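Speaker notes - Bench hygiene and hand tool storage
Isanska workshop series, Mar 14, 2024
Speaker: Yến Nghiêm

Slide 1. Title. Wait for the doors to close. Handouts are at the back.

Slide 2. Scope. The talk covers small hand tools kept in moulded trays. Power tools were dealt with in January. The Gerkemen audit checked 90 trays, and 34 had the wrong tool in them or no tool at all. Read both figures out.

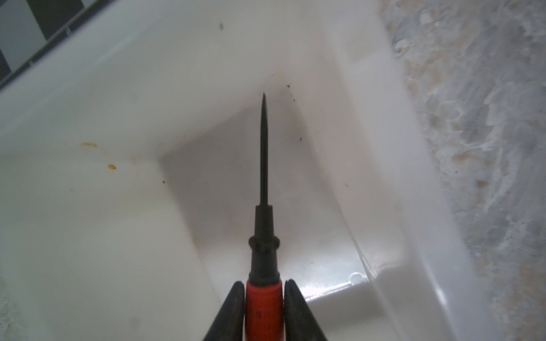

4 min read

Slide 3. Tray and driver. Red handle, black collar, thin black shaft drawn down to a fine point. Mention the flange on the collar. The tray is white plastic with a recessed pocket, and the walls slope inward. Point out the three small orange stains on the sloped wall - marks like these show up on white and get missed on grey. Do not guess at the cause.

Slide 4. Cleaning. Wipe the slopes first, then the pocket, then the ledge. Soft cloth, mild soap. Dry before the tool goes back.

Slide 5. Handles. Small dark marks and scuffs are acceptable. Cracks are not. A damaged driver goes to the Vuvitz counter with form 3103.

Slide 6. Questions. If asked about the Nông trays, refer to the handout, page 2.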